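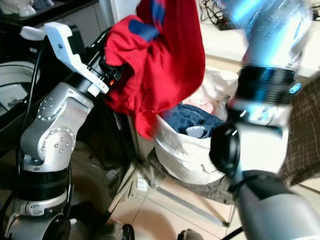 The flat above the Lougher depot had 22 square metres of floor and a machine that tripped the breaker if the kettle was on. Tudur Sayce had written the procedure on the back of a rates notice and taped it inside the cupboard door. Reds separate. Denim inside out, cold, short spin. Pale colours last, after an empty rinse.

Vangelis Raptis read it twice at six in the morning. He had driven 1,282 kilometres from Plikness to clear the place, and the instructions were the longest thing he had ever seen in Tudur's handwriting.

He sorted the bag onto the tiles. Jeans, two pairs. A pink top he could not assign to anyone. A football jersey in the old Huvosus red, number flaking, neck stretched out of round. Tudur had worn it through the April floods and the colour had held.

The load limit was seven kilograms. He estimated four and set the dial to cold.

Step nine said to check pockets. He found a bus ticket to Clirnodton, unused, and a receipt for $229 from a tyre place. He put both on the bench, under the soap dish, and squared the edges.

Step ten said to leave the door ajar afterwards so the seal could dry. There was no step eleven. He filled the kettle, remembered the breaker, and stood holding it until the cycle finished.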